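The new edition of the Prundaddale talks is now with the printer. We are setting out the details in this thread, as many readers have written to ask when the book will be ready and how copies may be requested.

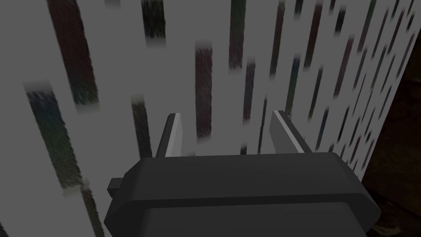

Daltanari Press · Publications Department

The book brings together 17 talks on the practice of refuge, given to students during the summer retreats at Prundaddale. It is the first time they have appeared in a single volume. Until now they have been passed from hand to hand as typed booklets.

Those booklets served their readers well, but they were made in haste. Sentences were left out where the tape had to be turned over, and Tibetan terms were spelt in whatever way the typist heard them.

For the present edition every talk has been checked against the recordings. Where the sound is lost the gap is marked with three dots. We have made no attempt to guess at the missing words.

The editor is Chiamaka Ogbonna, who also prepared our pocket book of daily prayers. She has kept the spoken manner of the talks, including the questions put by students and the places where the teacher returns to a point made the evening before.

A short note on spelling. Tibetan names are given in a simple form that an English reader can say aloud. The full spelling is in the word list at the back, in alphabetical order, with the page on which each term first occurs. 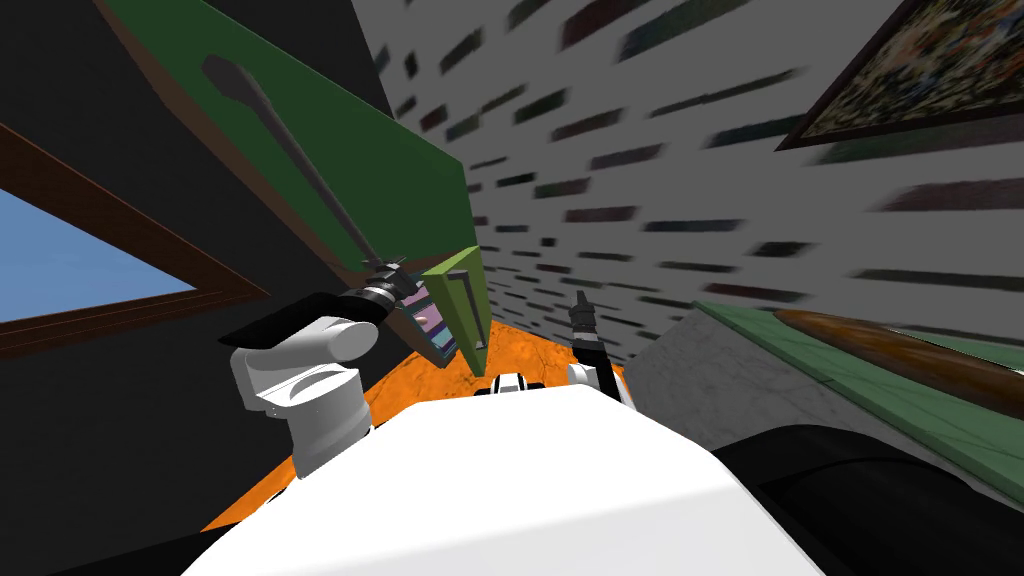 The word list has also been widened to take in Sanskrit terms, which the old booklets left without explanation. Readers who know the terms already may pass over it. Those who are new to the subject may wish to begin there.

Two of the talks refer to an empowerment given on the previous day. On the advice of senior teachers, the passages dealing with that practice have been left out. A line in the text shows where each one stood, and students who have received the transmission may write to us about them.

The order of the talks follows the retreats themselves. Our first draft grouped them by subject, and several people who had attended told us that the sense of one talk leading to the next had gone. We are grateful to them for reading so closely.

Printing and binding are in the hands of Drisley. The book has sewn sections and a cloth cover, so that it will lie open on a reading table. The type is one size larger than in our earlier titles, following many requests from older readers.

Of the first printing, 80 copies are set aside for free distribution to monasteries, retreat houses and public libraries. Requests should come from the librarian or the person in charge of the shrine room, on headed paper where possible.

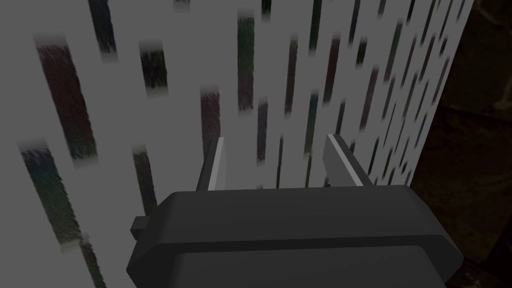 Nneka Tijani: Does a small study group count for a free copy? We meet in a private house and have no librarian or headed paper, though we have used the old booklets for years.

Yes, a study group may apply. A plain letter giving the name of the group, the place where it meets and the name of one person we can reply to is quite enough. One copy will be sent to each group.

Individual orders will open in July. The price will be announced at the same time and will cover the cost of paper, printing and post. No royalty is taken on this title. Anything left over goes to the fund for the next volume.

We are asked whether the recordings will be made public. They are held at the Osagie reading room and may be heard there by appointment. Almost 100 hours of tape are still to be copied, and the older reels cannot be lent or played until that work is done.
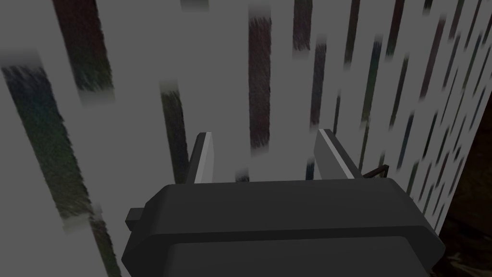
Gripper with its fingers raised.

Readers who own one of the early booklets with handwritten corrections are invited to write to us. We would be glad to borrow it for comparison. Please do not send it before you have heard from us.

Dharma books are traditionally kept off the floor and away from places where they might be stepped over. Copies sent by post will carry a slip to this effect for libraries that are not familiar with the custom.

A reading from the book will be held at Osagie at 5 pm on the day orders open. There is no charge and no need to book. Tea will be served afterwards in the lower room.

Letters about free copies should be marked "Prundaddale talks" and addressed to the Publications Department. Replies will be sent in the order in which letters arrive.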